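Posted in: Home & Hobby > Toys and Games > Blocks and Building
Tuesday, asked by Marcelino Siqueira

Stacking blocks on a round wooden table, they keep sliding

Hello to all. I hope this is the correct category, I was not sure between toys and furniture.

I bought a used box of colored building blocks, the brand is Stisdale, for playing with my two nephews when they visit. Some blocks are plain and some are cut like small steps. We build on my round table from Hutberg. It has a wooden top, honey brown, and last month I put on it the Guerreiro furniture wax, because the top was looking tired. Now the towers move at the bottom when we put a new piece on top. Before the wax I did not notice this problem, but before the wax I also did not have these blocks, so I can not compare.

The worst is when a stepped block stands upright and we want a small one over it. With the blue and the pink it goes like this:

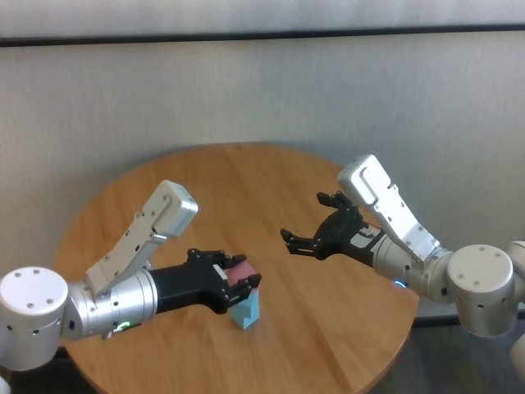 Billby_fan wrote that the wax is the first thing to check, and asked if I had buffed it after it dried. I did not buff it, I only wiped it one time with a kitchen towel. I add this here so the others do not need to ask again.

I would like to reach a tower of 6 blocks without a cloth on the table. With a cloth it is even worse, the fabric makes small folds and the boys get angry. Is there some method to remove only a part of the wax? Or is the problem in the blocks?

Billby_fan

Wiping one time is not enough. Take a clean cotton cloth, dry, and rub along the grain until the cloth stops dragging. Then change the cloth and do it again. You will be surprised how much wax comes off on the second one. I would wait a day before you play on it.

If it still slides after that, try mineral spirits on a small spot under the edge first, where it doesn't show. I don't know your wax, so read the can.

Please don't sand it! Somebody will tell you to use 500 grit. On a finished top you will get a dull ring and then you have a bigger project.

tannerroad

get a rubber mat. done

Okapi Lane

I had the Stisdale set when my daughter was small, and I think part of it is the blocks. Ours came with a paint that was quite slick. I washed them in warm water with a little dish soap, dried them overnight on a rack, and they held on each other much better. Used ones may have years of hand lotion and who knows what on them.

For the stepped ones, try laying the first one flat with the long side down and stand the upright one against it. It looks less elegant, but the kids get more height before the crash, and mine liked the crash more than the tower anyway. Also check that the table doesn't rock. Our round one had 2 loose screws underneath, and I blamed the blocks for weeks.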